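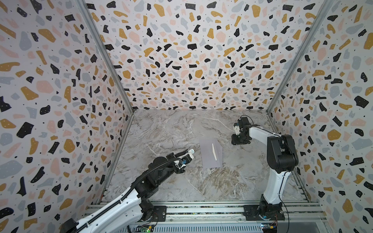 Terrazzo-patterned walls and a marble-look floor.

I finished Salt Road last night and I have to talk about it, because my sister has stopped answering my texts on the subject.

Some of you will remember that Gunhild Vídalín wrote the novel years ago (206 pages, tiny print, the kind of paperback that sheds its cover in your bag). It follows a woman who goes back to the fishing town of Stemuvthorpe to sort out her late mother's letters and finds that half of them were written to a man the family was never allowed to mention. I loved it then. Now Dulce Montes has turned it into a one-woman play, and the script has been published with her rehearsal notes in the back, and oh my goodness, the notes!

I saw the show in March, in the upstairs room at Tastville, which holds 60 people if everyone keeps their elbows in. Montes plays the daughter, the mother, the harbor master and a very rude aunt, and changes between them with hardly more than a shift of the shoulders. The aunt got the biggest laughs. I was sitting next to a man who laughed so hard at the herring speech that he had to go stand by the door for a minute.

What I couldn't tell on the night, and what the script shows so well, is how much she cut. The novel gives us the whole Egilsson family, four generations of them, with their boats and their court case over the drying sheds. On stage the Egilssons are down to a single phone call. I would have told her she was crazy! But the call lasts six minutes, we only hear one side of it, and every grudge from those long middle chapters is in there somewhere. I went back and compared them with a pencil in my hand and found lines lifted from scenes I'd forgotten completely.

The rehearsal notes run to 30 pages and I read them twice. She tried the ending four different ways. In one of them the daughter burns the letters, in another she reads them all aloud until the lights go, and there's a version with a song in it that I would pay good money to hear. The one she kept is the quietest, and the closest to the book.

My one complaint is the glossary, which explains the boat words and leaves out the swearing. I wanted the swearing.

The script comes from Broltel, a small press that printed 400 copies, so if you want one I'd ask your bookstore soon. My library has ordered it too, after I filled out the request form twice (sorry, front desk). Read the novel first if you can stand to wait, then the play, then the notes.

Next up is Vídalín's short stories, which I've never read. If any of you have a favorite, tell me in the comments and I'll start with that one.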